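조작 패널형 태스크 보드 조립 및 배선 절차

작성: Mosside 작업실
최종 수정: 22/04/2021

1. 적용 범위

푸시 버튼, 슬라이더, 토글 스위치, 바나나 잭을 한 면에 배치한 탁상형 보드의 조립 순서를 다룬다. 외장은 퍼즐형 이음매로 맞물리는 분할 패널 구조를 전제로 한다. 일체형 케이스를 쓰는 경우 3항은 건너뛴다. 회로는 저전압 직류 입력만 고려하며, 상용 전원을 보드 내부로 끌어들이는 구성은 다루지 않는다.

2. 준비물

아케이드용 원형 푸시 버튼 4개(색상 구분)
금속 레버 토글 스위치 2개, 육각 너트 포함
슬라이더 트랙 및 이동 블록
바나나 잭과 플러그, 연선 리드
입력 판독용 마이크로컨트롤러 보드
멀티미터, 인두, 열수축 튜브, 육각 너트용 소켓 렌치

패널은 Wuvuvgate 도면 파일을 기준으로 출력했다. 부품 구입비는 배송비를 빼고 3,849바트가 들었고, 이 가운데 2,144바트가 Saengthong에서 한 번에 주문한 스위치와 잭류 값이다. 연선은 Hinico 제품을 썼으나 피복이 유연한 것이면 무엇이든 무방하다.

3. 패널 가조립

먼저 나사 없이 전체 패널을 맞춰 본다. 이음매가 빡빡하면 수컷 쪽 돌기만 사포로 갈아 낸다. 암컷 쪽을 갈면 간격이 눈에 띄게 벌어지고 되돌릴 방법이 없다. 밝은색과 어두운색 패널을 섞어 쓸 때는 출력 조건에 따라 수축률이 달라지므로 색이 바뀌는 경계를 가장 먼저 확인한다. 양 끝 손잡이는 이 단계에서 끼우되 나사는 끝까지 조이지 않는다.

4. 버튼 장착

버튼 네 개는 마름모꼴로 배치한다. 몸체를 위에서 넣고 아래에서 고정 링을 돌린다. 마이크로스위치 단자는 모두 같은 방향으로 맞춘다. 공통선은 네 버튼을 차례로 잇고, 신호선은 버튼마다 따로 뺀다. 캡 색과 같은 색의 신호선을 쓰면 점검 시간이 줄어든다.

5. 토글 스위치 장착

육각 너트를 손으로 끝까지 돌린 다음 렌치로 4분의 1바퀴만 더 조인다. 출력물 패널은 과하게 조이면 구멍 둘레가 갈라진다. Off와 On 표기는 스위치를 고정한 뒤 멀티미터로 도통 방향을 재고 나서 맞춘다. 레버가 기운 쪽과 반대쪽 접점이 닫히는 제품이 많다.

6. 슬라이더

트랙에 블록을 넣고 처음부터 끝까지 여러 번 왕복시킨다. 걸리는 지점이 있으면 트랙 안쪽 모서리를 다듬는다. 윤활유는 쓰지 않는다. 눈금 숫자는 1에서 5까지이며, 블록 중심이 숫자 중앙에 왔을 때의 값을 각각 기록해 두고 판정 구간은 이웃한 두 값의 중간에서 나눈다. 당사 보드에서 눈금 3의 판독값은 2,540이었다.

7. 바나나 잭과 패치 리드

잭은 색 순서를 먼저 정하고 조립한다. 리드는 꽂은 상태에서 위로 고리를 그릴 만큼 여유를 준다. 짧게 자르면 플러그가 옆으로 당겨져 접촉이 불안정해진다. 납땜부에는 열수축 튜브를 씌우고, 플러그를 꽂은 채 리드를 가볍게 흔들면서 저항값이 튀지 않는지 본다.

8. 최종 점검

전원을 넣기 전에 공통선과 각 신호선 사이의 단락 여부를 확인한다. 이상이 없으면 버튼, 토글, 슬라이더, 잭 순으로 입력을 하나씩 읽는다. 모든 입력이 확인된 뒤 손잡이 나사를 본체 나사와 함께 조인다.

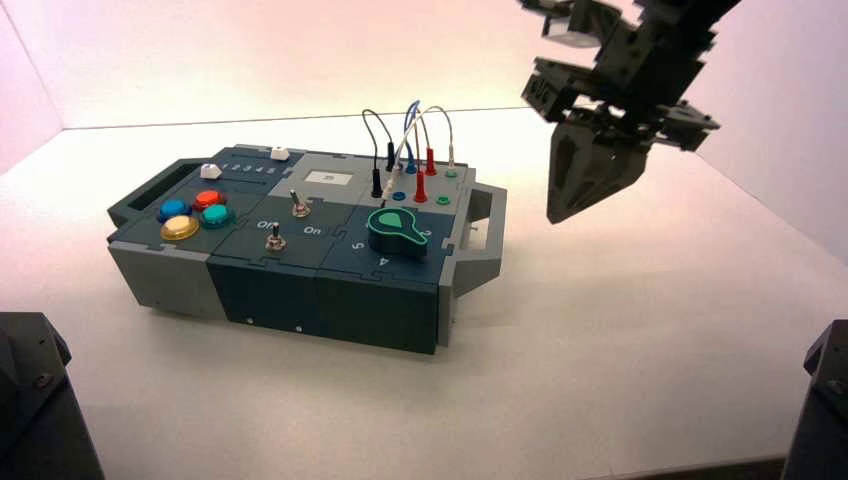 토글 너트 밑에 이붙이 와셔를 한 장 넣으면 4분의 1바퀴만 조여도 몸체가 돌지 않습니다. 저는 와셔 없이 조립했다가 10월에 두 개 다 풀려서 패널을 다시 열었습니다. 5항에 추가해 주시면 좋겠습니다.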